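Trato: a small pile of leftovers data

README, last touched Thursday, September 19, 2024

Hi! Trato is a spreadsheet of what I cook, what's left over, and when the leftovers get eaten or thrown out. I started it because I kept buying cilantro, using four leaves, and finding the rest later as a sort of green soup. I'm sharing it in case you like kitchen data as much as I do (there must be a few of us).

What's in the folder

meals.csv has 391 rows, one per cooked meal. Columns are meal_id, cooked_on, dish, portions_made, portions_eaten, notes.

leftovers.csv has 217 rows, one per container that went into the fridge. Columns are box_id, meal_id, shelf, stored_on, finished_on, outcome. A meal can have more than one box, so don't join these two and then sum portions_made or you'll think I run a cafeteria. I did exactly this in the first version and got very excited about my soup output.

dishes.txt is my list of dish names with the spellings cleaned up. "Chili", "chilli" and "the red one" are all chili now.

Outcome codes

eaten: finished by a person in my household
given: went home with a guest or over to the neighbors
frozen: moved to the freezer, after which I stop tracking it (sorry, the freezer is its own mess)
tossed: in the trash or the compost
lost: I wrote down that it went in and never wrote down that it came out

There are 19 lost boxes. I'm fairly sure most of them were eaten late at night without paperwork, but I left them as lost because guessing seemed worse.

About the shelf column

Values are upper, middle, lower and door. My rule was that anything I wanted eaten soon went in the middle, at eye height, and anything with a lid I trusted went lower. In July I swapped the upper and middle shelves to fit a watermelon, and the column says where the box physically was, so that month looks strange if you plot it. The watermelon isn't in the data. It was a guest.
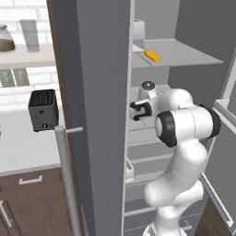
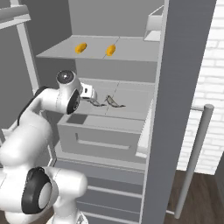

Fridge renders, door open, upper shelf in view.

How I recorded things

Mostly on paper taped to the cabinet, typed up on Sundays. If I was away, my housemate Jannik Grube filled in the sheet, and his rows have JG in the notes. He rounds portions up, I round down. I thought about correcting for that and then decided I'd be making things up, so you get both of us as we are. He also writes much better notes than I do ("fine cold, sad warm" is one of his, about the zucchini fritters).

Dates are year-month-day everywhere. If finished_on is blank, the outcome is either lost or frozen. If you find a blank with any other outcome, that's a typo and I'd love to hear about it.

Things I'd be careful with

It's one household, and we cook a lot of beans. Please don't use this to say anything about how much food people waste in general! It's good for practicing joins, messing around with dates, or making a chart for a class.

Portions are eyeballed. A portion is what I would eat for dinner, except for pasta, where it's what a normal person would eat for dinner.

I also changed containers partway through. The older boxes were Huet tubs, which is what we call the odd-shaped ones from the flea market, and from box_id 7 backward nothing is labeled with a size at all. I kept those rows in anyway.

Nothing here is food safety advice. The gap between stored_on and finished_on is what we did, and a couple of those gaps make me wince now. Check proper guidance for how long to keep rice.

Other bits

The script that tidies the names is called lenoma.py. It needs Python and nothing else. Run it from inside the folder or it can't find dishes.txt. It overwrites meals.csv without asking, so make a copy first, and yes, I learned that one the hard way with a week of lunches I had to rebuild from memory and grocery receipts.

There's a second folder named koltitz with bread notes in it. It isn't part of the dataset and the columns change whenever I got a new idea about hydration. Look if you like.

License: do what you want with it, a mention is nice. If you make a chart, send it to me and I'll stick it on the actual fridge.

To do: add a cost column, split "soup" into real soups, ask Jannik what "brown thing, good" was.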